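# Stellavik workroom, the April page

Welcome back, and thank you for being so patient with me. I said this page would be up before the end of the month and I've just about made it, with a pot of tea next to me and the radio on low. If you're new, this is where we keep a record of the long workroom on the upper floor at Stellavik, mostly the benches and the fittings and the small hardware, and mostly seen from rather close. Ulla Blomqvist started it years ago with one album and a lot of glue, and I took over the typing when her wrists got sore.

April was given over to putting things in order. We do a sort-out every spring, but this one went further than usual, right down to the tins at the back of the low cupboard, the ones with the lids that stick. Vilgot Nordin and I emptied them onto an old bedsheet (a flowered one, very faded, I was sorry to see what the oil did to it) and we sat on either side and went through the lot. Clips with clips, brackets with brackets, and a saucer in the middle for anything neither of us could name. By four in the afternoon the saucer had become a soup plate.

Vilgot wrote it all down in the Granström ledger, the tall green one, and when he added up the columns he came to 553 pieces of small hardware, with 176 of those being clips and spring fittings of one kind or another. I'd have guessed half that. He checked it twice while I went down to find biscuits, and it came out the same both times, so that's the number in the book now.

We have a new arrangement for the drawers too. Each one has a card on the front in Kerstin Eklund's handwriting, which is much nicer than mine and can be read from the doorway. The shallow drawers are for anything with prongs or tabs, so that they lie flat and don't hook into each other, and the deep ones are for tubes, sleeves and covers. Please do put things back where the card says, even if you think you've got a better idea, and then come and tell me the better idea, because I'd like to hear it!

A word about the light, as several of you asked after last month's page. We haven't changed the lamps. Areti Xenos washed the windows, inside and out, all 20 panes, and it made more difference than any lamp we've ever bought. Metal looks livelier in there now, and you get softer edges on the dark things, which used to go to plain black in the afternoons. I walked in the next morning and thought somebody had painted.

Now for the gallery itself, which is short this time. I've always had a weakness for things that come in rows, and for ridges and folds, and for the bit where one material stops and another begins. Mali Prothero says I'd hang a page of nothing but slots and edges if I were left to it, and I probably would.

**Slots, clips and ridges**
Pale plate, dark gray folds and a bit of silver. I like the three slots, side by side, with their rounded lower ends. 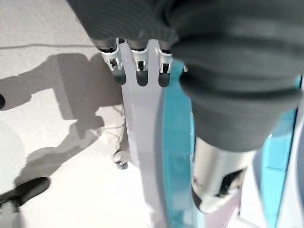 Mali is the one to thank for the tidy look of this page, by the way, as I'd have left the titles all different sizes. She has also gone back through the older pages and mended the ones where the text ran into the margin, and she's asked me to keep my captions to a line or two from now on. I'm doing my best.

For May we'll be moving along to the window bench and the Arisari cabinet, which has been sitting with its doors shut since we got it. Ulla has the key on a ribbon somewhere. If you have an hour to spare and don't mind dust, come up any morning after ten and there'll be a job for you, and coffee, and very likely the end of Kerstin's almond cake. Bring an apron and an old toothbrush, which is the best thing I know for getting into corners.

Prints can be ordered from the usual sheet by the stairs. Write your name clearly, please, as I still have one from March that I can't make out at all.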